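# Who's Going to Put the Cups Away?

At ten past seven on a Thursday morning, in the back room of the Mac Giolla bakery supply warehouse, a robot picked up a bag of icing sugar and I made a noise I'm not proud of. It was a small, delighted squeak. The bag sagged in the middle, the arm slowed down, shifted its grip a little to the left and carried the whole floppy thing across to a crate without dropping it.

Five years ago I wrote a piece for this magazine about robots and chores, and I spent a day watching a very expensive arm fail to pick up a sock. So forgive the squeak! A soft bag is a hard object for a machine. It changes shape when you touch it, and it changes again when you lift.

The question I get from friends, usually while they're unloading a dishwasher, is whether any of this is ready. Can a machine do the boring jobs yet, at home or out the back of a shop? I've spent most of the winter trying to find out, and my answer is a cheerful "some of them, in some rooms".

## The shop floor is ahead

Mac Giolla has had its arm, built by a small outfit called Onau, since August. It packs mixed orders: sugar, tins of cocoa, cupcake papers, tubs of sprinkles in every colour. There are 818 products on the shelves and the arm is trusted with 40 of them. That sounds like a tiny slice, but those 40 make up most of what goes out the door in an ordinary week, and the packers were very happy to hand over the heavy ones.

It's slow. A person on the next bench packed three crates while the robot finished one, and she was chatting the whole time. What the arm has going for it is that it keeps on at the same pace through the lunch break, and it doesn't get a sore back from the flour.

When it gets stuck, it stops and a yellow lamp comes on. I saw the lamp four times that morning. Twice it was cling wrap, once it was a tub with its lid on crooked, and once the arm had simply pushed a box of candles out of its own reach and seemed to be having a think about it. Somebody wandered over, nudged the box back and wandered off again.

I like this arrangement a lot. The machine does the plain bits, a human sorts out the silly bits, and the yellow lamp is a good honest signal between them.

## Home is harder (my kitchen especially)

Houses are another matter. A warehouse shelf stays where it is. My kitchen bench on a school morning has toast crumbs, a wet sponge, somebody's library book and a mug with a spoon standing in it, and tomorrow it'll be a different mess.

Gremix, a start-up working out of an old carpet showroom, has a machine on wheels that tidies up after dinner. In its own test kitchen it's a joy to watch. It took plates from the table to the rack one by one, very gently, and it wiped a spill with a folded cloth, going back over the sticky patch at the end. Then I asked if I could move the rack to the other side of the sink (a mean trick, I know). The robot held a plate in the air for a good long while before the team stepped in and took it.

They laughed, and so did I, and they wrote it down. A month later they sent me a clip of the same machine finding the rack in 3 different spots. It was painfully slow on the last one. I watched it twice.

## Practising where nothing breaks

A lot of the progress comes from simulation. The people at Clallero build rooms in software and let virtual arms practise in them. A new version of a skill gets 2,000 tries there before anyone lets it near a real cup, and every one of those tries can go wrong for free.

The chore they showed me is a lab one: handling clear, flat plates full of tiny wells, the kind you'd find in a testing lab. Swap the plate for a saucer and it's a job you know well. Take hold of something thin, keep it level, put it down exactly where it belongs. The virtual room even has a stone-patterned floor, a fridge and a bar stool.
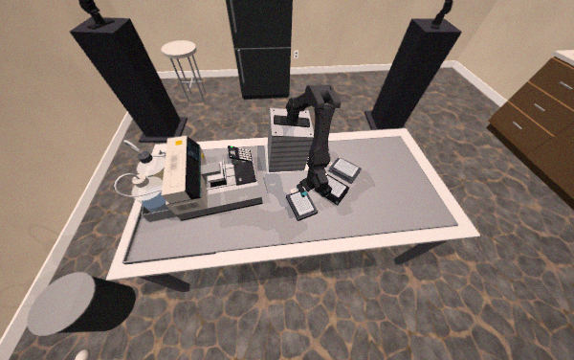
Closer in, with a plate in the grip and an empty stand in front of it: 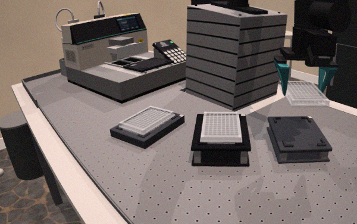

## So, what would I buy?

Nothing for the house just yet, though I'd happily borrow the Gremix machine for a weekend. If I ran a shop with a steady list of things to pack, I'd be on the phone to Onau this week, and I'd ask to see it handle my worst item before I looked at a price. Take the bag that leaks or the box with the odd corners, and bring a few of each, as one good grab doesn't tell you much.

Ask how often the lamp comes on, too, and who is expected to walk over when it does. At Mac Giolla that was whoever was nearest, and it worked fine in a small room. A bigger floor would need somebody assigned to it.

As for my own dishwasher, I unloaded it this morning. It took me four minutes, including the spoon that always falls down the back, and I found myself watching my own hands the whole time. I'm going back to see the Gremix kitchen in spring, and they've promised to let me bring my own mugs.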